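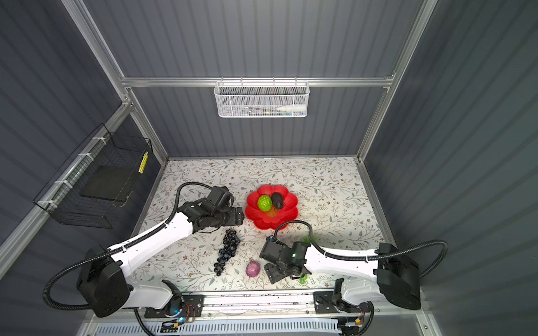

Do wipe-clean tablecloths really need "airing" before use?
Asked in Home and Garden, October 2022

I bought a length of coated floral cloth off the roll from a market stall in Arnomstead. The stallholder told me to hang it outside for a full week before putting it on the table, otherwise it would "sweat" and mark the wood underneath. He then tried to sell me a Plinix felt underlay for 29 pounds, so you can see why I have my doubts. The cloth itself only cost me a bit more than that. Is there any truth in this or was it sales patter? The table is oak, oiled, and I would rather not find out the hard way.

3 answers

Best answer (57 votes)
Two separate things have been rolled into one there. Airing gets rid of the smell and lets the fold lines drop. A day over a banister did mine. I have never seen any sign that it changes what the cloth does to the table.

The marking is real enough, though a week on the washing line won't stop it. Coated cloth doesn't let damp through, so if a spill gets under the edge it stays there, and oiled wood will show a pale patch. Hot dishes are the other problem. Some coatings go soft under a casserole and stick to whatever finish is below. You do want a layer in between, but an old flannelette sheet cut to size works perfectly well. I've used one since April and the table looks the same as it did. Lift the whole lot now and then and let the wood dry off.

I'd also be wary of anything sold as "heat resistant" without a temperature on the label. Use a trivet.

Answer 2 (4 votes)
Iron it on the back on a low setting with a tea towel over it, creases gone in minutes. Never had one sweat whatever that means. Don't buy the floral ones if you have toddlers, you can't see the crumbs.

Answer 3 (0 votes)
You MUST use a proper underlay, I have the Plarkum one and it is brilliant, worth every penny. Cheap sheets leave lint.

Comment on answer 3: Lint on oak comes off with a cloth. Do you sell these by any chance? You've said the same thing on two other threads.

Comment from the asker: Went with the old sheet. Smell still there after two days, so he may have had half a point about the week.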